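Kirnby Reading Room, progress report for November
To: Nighat Qureshi, Pernavstead Fund
From: Mehwish Mohmand

Dear Nighat,

We have a floor! After all those weeks of dust and patching, the main room is bright from wall to wall, and I keep finding excuses to walk through it. The pale finish was Trygve Lindqvist's choice (I wanted something darker and was wrong), and it does wonders for the light in the late afternoon.

The carpet went to Serkisico, who came in 415 dollars under their first quote. We put 200 of that toward better underlay for the children's corner, and the rest is still in the flooring line until you tell us otherwise. Danish Abbasi has the invoices and will send them with the quarterly figures.
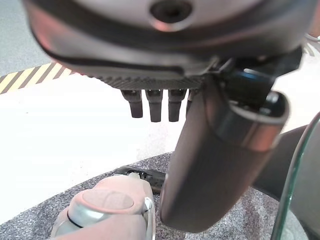

Carpet only goes where people will sit down to read, so the walkways stay easy to sweep and a book cart can roll straight through. Kobina Abubakari tried the route from the back door with a full cart and was delighted — no bumps at all at the joins.

Shelving is next. The first 301 books are cataloged and boxed by section, with more coming from the Kirnby school, and the low shelves go in before the tall ones. We still need your okay on the revised lighting plan, which Danish sent over with two options. I like the second one very much, but either would work.

Come and see it when you can, any time after 10 in the morning. Bring indoor shoes!

Mehwish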